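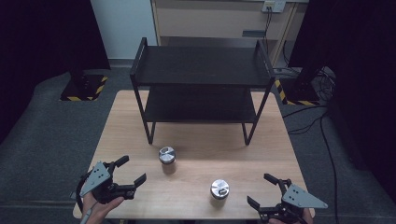 Hand grippers at the rack table, Zilach open day

korletey_a
Went to the Zilach open day in Stanholm. The demo I liked most was the hand-held grippers, one in each hand, with two small jars and a black rack. Entry was $10 and I waited 15 minutes for a turn.

pratt587
So a person does the work? I'd call that a puppet show. Praston had real arms running in May.

korletey_a
The arms learn from it later, or so the guide said. I had trouble with the fingers at first. They are thick and you have to come in at an angle.

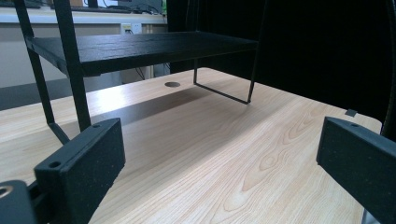 Getting under the shelf was harder for me than working on top of it. My second turn went better.

sowahfan
Disagree with pratt587. I'd sooner try it myself than watch an arm behind glass. Is there parking?

korletey_a
Yes, 2 lots, both free.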